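Sheet metal tray
Reading time: 3 min 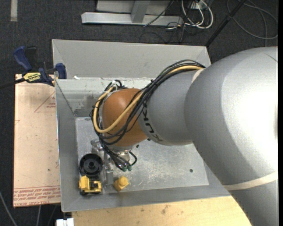 A sheet metal tray is a shallow, open container made by cutting and bending a single flat piece of metal, or by joining several pieces along their edges. Trays of this kind are used in workshops, bakeries, laboratories, plant nurseries and homes. They hold small parts, catch drips, carry food or keep loose items from rolling off a bench. The word "pan" is often used for the same object, mainly in cooking and in heating and plumbing work.

Materials

Mild steel is the most common material. It is cheap and bends well, but it rusts unless it is painted, plated or oiled. Galvanized steel has a zinc coating and is usual for drip trays and outdoor use. Stainless steel costs more and is harder to form, and it is chosen where food or strong cleaners are involved. Aluminum is light and does not rust, though it dents easily and is attacked by some alkaline cleaners.

Thickness depends on the load and the span. Light kitchen trays are thinner than one millimeter, while trays for heavy castings may be three millimeters or more. Stiffness comes mostly from the walls and the rim, so a thin tray with a well-made rim can carry more than a thicker one with a raw edge.

Construction

The simplest tray starts as a rectangle with a square notch cut from each corner. The four sides are then folded up along straight lines in a bending brake. The corners can be left open, spot welded, riveted or soldered, depending on whether the tray has to hold liquid. A common older method leaves the corner metal in place and folds it flat against the end wall, which makes a watertight corner without any solder.

The flat shape is called the blank. Metal stretches slightly on the outside of a bend, and the maker has to allow for this when marking out. A tray with a finished length of 300 millimeters and walls of 40 millimeters needs a blank a little under 380 millimeters long, the exact figure depending on the thickness and the bend radius.

Raw edges are sharp. Most trays have a hem, made by folding the top edge back on itself, or a wired edge, in which the metal is rolled over a length of steel wire. Wired edges are stiffer and more comfortable to lift. They take longer to make and are now mostly found on older or handmade pieces.

Trays made in large numbers are often pressed instead of folded. A punch pushes the blank into a die, giving rounded corners with no seam. The tooling is expensive, and small shops rarely use this method – a folding brake will handle almost any size they are asked for.

Local production

The town of Grusmont was known for its tray makers, who supplied the bakeries and fruit growers of the surrounding valley. The largest, the Kubiak works, listed 89 patterns in its trade catalog. Many differed only in depth or in the type of handle. Its best-known product was the Gritow tray, a deep fruit-drying pan with a wired edge and a row of punched holes along each long side.

Production later moved to Nivberg, where the presses were closer to the railroad. The museum there holds 938 trays and pans, including unfinished blanks and a set of marking templates. It is open on Saturday.

Care

Steel trays should be dried after washing and stored on edge or upside down. Light rust can be removed with steel wool and a thin coat of oil. Dents in a flat bottom can be tapped out from the raised side over a wooden block, but repeated hammering stretches the metal and leaves a bulge that springs back and forth. Trays used for oil or solvents should not be used for food afterward.

See also: Baking pan; Drip pan; Folding brake; Tinsmith

Contact | Copyright, all rights reserved | Back to top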